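Communal laundries of Brostley

The communal laundries of Brostley are shared wash houses serving the terraced districts of the town. The first stood on Hedegaard Street and held 354 coppers and tubs – later replaced by front-loading machines.

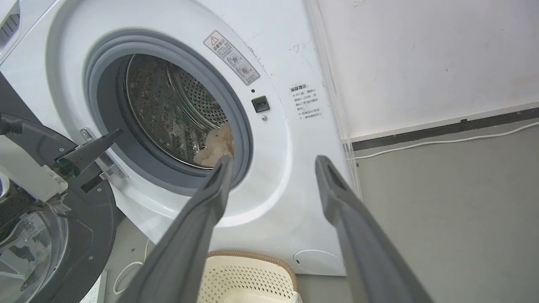
Former users, according to the Rondmont local history survey, missed the talk of the old wash house more than they missed the hard work. The survey also recorded complaints about the price of soap and the long wait on Mondays.

At their height the laundries had 2,102 registered households. Each household was given a fixed hour, and hours could be exchanged but not sold.

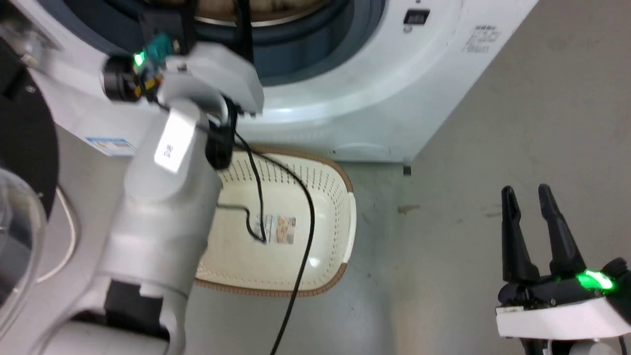
Exchanges were entered in a book kept at the door. Of the original buildings, 3 remain, one of them on Prikico Lane.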